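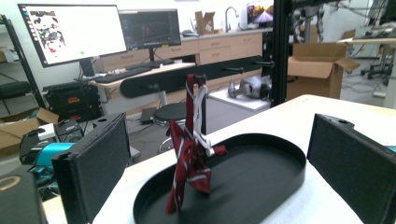

Mon 19 February

Back on neckties this morning, with a big mug of tea and more patience than I had last week. The dark red one with the thin white and gray stripes is still my favorite of the bunch, even though it twists up on itself the minute you look away (Morena says all striped ties do this, and I'm starting to believe her).

Notes for whoever picks this up next. Hang it by the narrow part and let the wide blade find its own way down into the black tray before you try to smooth anything! I kept tugging at the knot first and only made it tighter. The white hook is kinder to the cloth than the bare pegs on the rail, so let's stay with that one for now.

Sieglinde wants the silk pieces from Mellthorpe kept apart from the rest, in the Edow box, and please no steam on them until she has had a look. I'd like to try the 50 cm spacing between hangers too, but that means shifting the table a little and I'd rather have a second pair of hands.

Still to do: wipe out the tray, ask Morena about spare clips.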